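The Thumb Problem

When Tharindu Munshi talks about the worst week of his spring, he starts with the coffee. He had just poured one, he had a batch of 247 simulated kitchen runs finishing up, and he was feeling pretty good about life. "I sat down, I looked at the numbers, and I thought, well, we're going home early!" he says, laughing.

They did not go home early. Munshi works on two-handed robots at Drutia, a small outfit in Oltby that trains its machines in a simulated kitchen before anything real gets to move. In 35 of those runs the right hand had closed its fingers nicely on the food and then, for no reason anyone could see, swung its thumb out sideways with far more force than it should have. The score sheet called every one of them a success.

"The food got to the plate, so the computer was happy," he says. "It had no idea that the thumb had gone wandering off. If you'd been standing there with your own hand on the cutting board – and people do stand there, they lean in, they want to help – you'd have been pinched, and pinched hard."

The cause took most of May to find. A setting that limits how hard each finger joint can push had been copied over from an older hand, the Ostov, and the thumb's number was simply missing. The software, finding a blank, filled in 1000, the highest value it would take. His colleague Boonchu spotted it late one evening while looking for something else entirely. 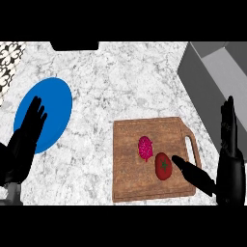 "So we went back to the dullest job we have, moving groceries from a board to a plate," Munshi says, "and we watched it over and over, one joint at a time. I must have sat through 700 of those. My kids think I watch cartoons of tomatoes for a living, and I can't really argue with them."

The fix itself was one line. Now a blank setting stops the whole program before the arms can move, and a run fails if any joint goes over its limit, wherever the food ends up. He would like to see the same check on the real hands before they're switched on again, and he is in no hurry about it.

"I still get a little cold feeling when a batch comes back perfect," he says. "I go and open a few of the good ones and watch the thumbs."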